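Presthorpe Road Workshops, Prullville
Unit 14 — monthly floor and access check, October

1. Entrance and ramp
Ramp surface sound, no lifting at the edges. Handrail tight. The mat inside the door has curled at one corner and needs replacing.
Result: pass with comment

2. Walkways
Yellow lines worn through beside the pillar drill. Repaint before the next check. Two pallets were standing in the marked route at 7.40 and were moved on request.
Result: fail, recheck

3. Painted floor, main bay
Coating is Soler floor paint, two coats. No blisters found. Hairline crack near the drain, same length as last month — leave and monitor. Sweep before mopping, as grit is dulling the finish by the sink.
Result: pass 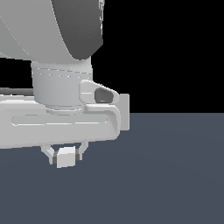
4. Drains and gullies
Grate seated properly. Silt trap emptied. Slight smell from the rear gully, so flush it weekly until the next visit.
Result: pass with comment

5. Steps to mezzanine
Nosing loose on the second step from the top. Taped as a stopgap; Trilent have the job under reference 3791. Keep the chain across until it is fixed.
Result: fail, out of use

6. Lighting
All tubes working over the bay. Emergency light by the rear door stayed on for the full test.
Result: pass

7. Spill kit
Granules low. Gloves and bags present. Order one refill.
Result: pass with comment

Items 2 and 5 to be rechecked before the November visit. Signed sheet kept in the office folder.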